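Notes for week 4, practical skills unit: closing a straight wound on the pad

Please read these notes before you come to the Ladthorpe room. They replace the sheet from January, which had the old spacing in it. Bring your own notebook. The pads, needles and thread are in the cupboard under the window, and the key is at the Fancombe office.

## 1. The pad before the first stitch

Look at your pad for a moment before you touch it with the needle. The cut is already made. Its two sides don't always lie at the same height, and one side may bulge when you press the pad down on the bench. If you begin without noticing this, one edge will ride over the other and the whole line will look like a step.

Wipe the surface with the soft cloth only. Alcohol makes the rubbery kind go sticky, and we lost 3 pads in this way last term. 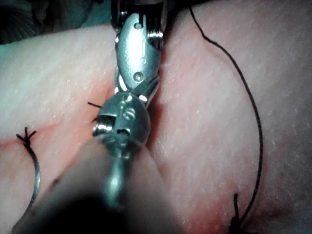 **Euan Niven**

The colour along the cut is useful to you. On this pad the material is a deeper red along the seam and paler on both sides, so you can judge your distance from the edge by eye. Place the needle in the pale part. If you go in through the red, you have taken too small a bite and the thread will probably tear out when you tighten.

## 2. The interrupted stitch

Each stitch stands alone. It has its own knot, and if one fails the others still hold. The steps are the same ones we did at Trernley:

1. Enter at a right angle to the surface and turn the wrist, so that the needle follows its own curve.
2. Come out in the middle of the cut, take the needle again, and enter the opposite side at the same depth.
3. Pull the thread through until a short tail remains.
4. Tie a double throw first, then single throws in changing directions. We use 4 throws in total for this thread.
5. Lay the knot to one side of the cut.
6. Trim both ends.

Do not pull hard at step 4. The edges should touch and no more. On real skin there will be swelling later – a tight stitch becomes a tighter one.

## 3. Knots and tails

Many students cut the tails too close in the first week and too long in the second. Both are a trouble for the person who must take the stitches out. Leave enough to hold with forceps, but not so much that it reaches into the next stitch. Black thread is the best to learn with, as you can check every tail from a distance. Compare your own row with the one here, where the tails are short and spread outward from compact knots.
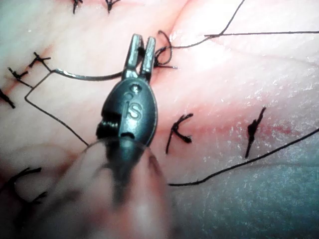 Spacing is the part which most people ask me about after class. My rule is that the gap between two stitches should be near to the distance from the entry point to the exit point. Begin with one in the middle of the cut, then divide each half again. The cut itself will guide you when you are unsure: with the stitches in, the red on the pad is still there as a faint diagonal line, and you can follow it along the row on the right. If your knots wander across such a line from side to side, put them all on the same side next time.

## 4. For your notebook

- Draw your line of stitches at the end of the session and mark the ones you would redo.
- Write down which hand was slower.
- Practise the knot at home on a shoelace before the assessment.

Extra reading is in the Sutherland folder, the chapter on wound edges. You may skip the part on continuous stitches until next week. Return the needles to the yellow box and sign the sheet on the cupboard door before you leave.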